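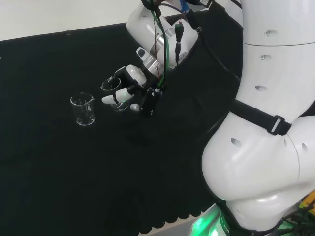
The pouring task, second beaker in hand.

Wamari arm and hand: review after 21 days

We run a small workshop in Killport that mixes and bottles wood finishes, and much of the day goes on measuring, pouring and washing up. I had the Wamari on loan through May to see how much of that it could take over.

Picking up glass is its best trick. The fingers close slowly and the grip can be set in 11 steps. I left it on 2 for beakers and had no breakages. Plastic tubs need more, and thin ones buckle.

Pouring is slower. Moving 300 ml of water from one beaker to another takes it longer than it takes me to do the job and wipe the bench. It copes with water. Varnish runs down the outside of the glass, and it carries on regardless.

Washing up I gave up on. It can put a beaker in a rack if the rack never moves. It can't tell a clean one from a dirty one.

The older Seveck we tried was quicker but dropped things. The Chiba only has a two-finger gripper, though for lifting boxes I would still choose it.

Setting up took a full morning, and the cables down the arm need watching when it reaches low.

Good for repeated lifting of the same item. For general bench chores, wait. The loan unit has gone back and we haven't ordered one.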